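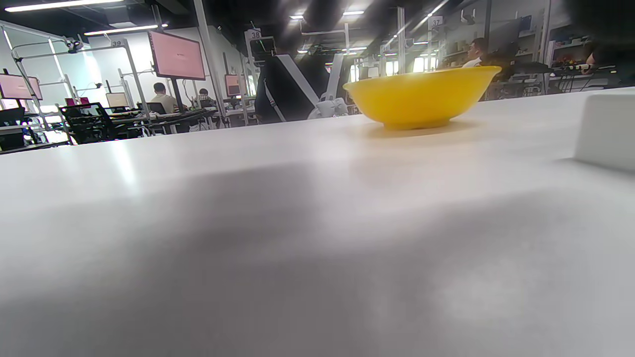 According to Josée MacPherson, who marked our draft, a bowl is a bowl and a report that takes four pages to reach that position had better be going somewhere. We have cut it to one page. The position is unchanged.

Our project asked a small question: when people share a big white table, which containers do they reach for, and which get shoved to the back? We kept a tally for most of December, in the afternoons, and logged 657 pick-ups. Our group name was Lightfoot, chosen before any of us had dropped anything.

Method

Each container got a line in the logbook and a column for complaints. A pick-up counted if the thing left the table. Nudging didn't count, although two of us argued for nudging until well past dinnertime. We wrote down what the container was made of, whether it had a lid, and whether the person used one hand or two.

Plastic bowls did well. A wide, shallow bowl in a loud colour is easy to find and easy to grab by the rim, and it forgives you. Glass was another matter. People slowed down for glass and brought in the second hand, and the complaints column filled up with remarks about glare and fingerprints.
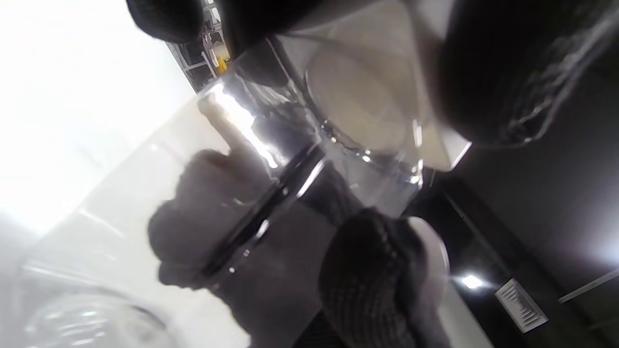
Figure 2. Clear glass container, two-handed hold, knit gloves.

Gloves turned out to be our biggest headache. We hadn't planned for them, so our first 34 entries don't say who was wearing any, and we threw those out. Gloved handlers favoured anything with a band or ridge to hang on to. Smooth walls made them mutter.

Odd shapes

The last group on our list was the awkward stuff, meaning anything with a branch, a stem or no obvious way up.
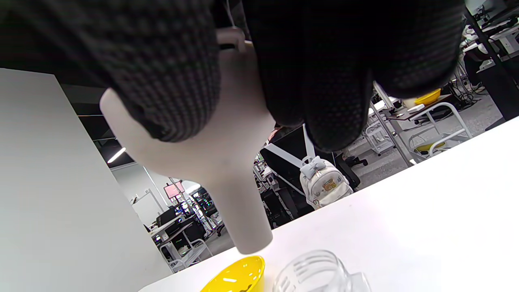

We had predicted these would be ignored. They were picked up 27 times, mostly by people who wanted to know what they were for. Few of them found out. Most went back in a different spot, usually too close to a bowl, and that made the next person's job harder.

If we ran it again we would settle the nudging question first, log gloves from the beginning and buy a better pen.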